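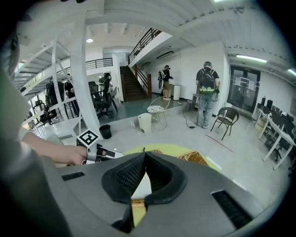 Staltville Residents' Group
Minutes of the meeting held Dec 25, 2022, at Cillard Hall

Present: Lilla Bárány (chair), Barnabás Hegyi, Ottó Hegedűs, Bence Farkas (minutes)
Apologies: Ramesh Nishad, who sent written notes on items 3 and 5

1. Minutes of the last meeting

Approved with one correction. The paragraph on street lighting said the lamp outside the old bakery had been repaired. It should have said the repair had been requested. Bence will send out the corrected copy.

2. Bus route 26

Barnabás reported on his call with the bus operator. The early bus will keep stopping at the bottom of Bielecka Lane until May. After that the operator wants to move the stop to the Trakbridge road, on the far side of the junction. The operator's reason is that buses have trouble pulling out of the lane when cars are parked on both sides.

Ottó said the new stop would add 200 yards to the walk for people living at the top of the lane, and that there is no sidewalk for most of the way. Lilla asked if the operator had looked at marking a no-parking area near the present stop. Barnabás said he had raised it and was told that parking is a matter for the town.

There was a long discussion about whether to oppose the move outright or ask for a sidewalk first. Bence thought a sidewalk would be useful whatever happens to the bus. Ottó did not want the group to appear to accept the move. It was agreed to write two separate letters, one to the operator asking it to keep the stop and one to the town about parking and the sidewalk.

Action: Barnabás to draft both letters. Ottó to read them before they go out.

3. Footpath behind the mill

The path is closed again after part of the bank slid into the ditch. Ramesh's note says the landowner has put up tape at the Trakbridge end and nothing at the other end, so people walk most of the way along and then have to turn back. He would like a proper sign at the stile.

Ottó has spoken to the landowner, who is willing to cut back the hedge and let walkers use the edge of the field while the bank is being fixed. He wants dogs kept on a leash and will put up the wording himself. No date has been given for the work on the bank.

Lilla asked for the closure to go in the newsletter with the field route described in words. The last map we printed was too small to read.

Action: Ottó to ask the landowner for a sign at the stile. Bence to write the newsletter piece.

4. The hall

Heating. The timer has been reset and now comes on an hour earlier. Barnabás asked that people stop changing it by hand, which clears the program. The booklet is in the kitchen drawer.

Storage. Groups using the hall have been leaving boxes under the coat hooks. It was agreed that anything left there must have a name and phone number on it. Unmarked things will be moved to the shed at the end of each month.

Rent. No change for regular groups. The rate for one-time bookings was last looked at four years ago and Lilla would like it reviewed. Left to the next meeting, when Ramesh can bring the bills.

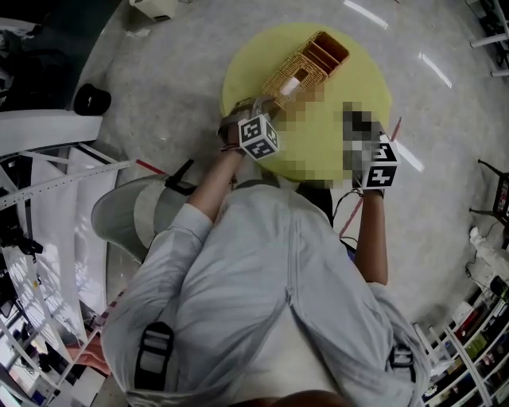
Divided wicker basket on the round table.

Keys. There should be three sets. Ottó has one and Lilla has one. The third was last signed out for the seed swap and has not been signed back in. Bence will ring the people on the sheet.

Action: Bence to trace the third set of keys. Barnabás to make labels for stored boxes.

5. Winter visits

Ramesh's note lists the households that have asked for someone to call in during cold weather. The list is held by him and is not attached to these minutes. He has enough callers for the streets near the hall but is short for the farms along the Trakbridge road, where a car is needed. Bence offered to take the farms every other week. Lilla will ask at the school for another driver.

Ottó asked what callers should do if no one answers the door. It was agreed to keep last year's practice: try the phone, then try the neighbor named on the form, then ring Ramesh. Several forms have no neighbor filled in, and callers should ask about this on their next visit.

Action: Lilla to ask at the school. Bence to collect blank forms from Ramesh.

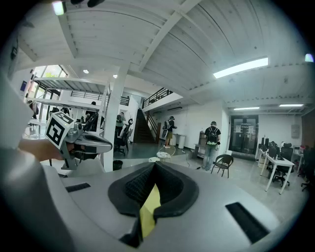
Inside the room.

6. Other business

Ottó said the grit bin on Bielecka Lane is empty and its lid is broken. Barnabás will report it with the other road matters. The town's form only allows one fault at a time, so the lid and the grit will go in as two reports.

Lilla has had a request to plant bulbs on the strip beside the hall gate. No objections, as long as the drain cover is kept clear.

A letter about the noise from the pump house was read out. The writer asked not to be named. The group has no say over the pump house, and Lilla will reply with the water company's address.

7. Next meeting

To be set once Ramesh has confirmed when he can attend. Items for the agenda to Bence, please, in writing.

Minutes taken by Bence Farkas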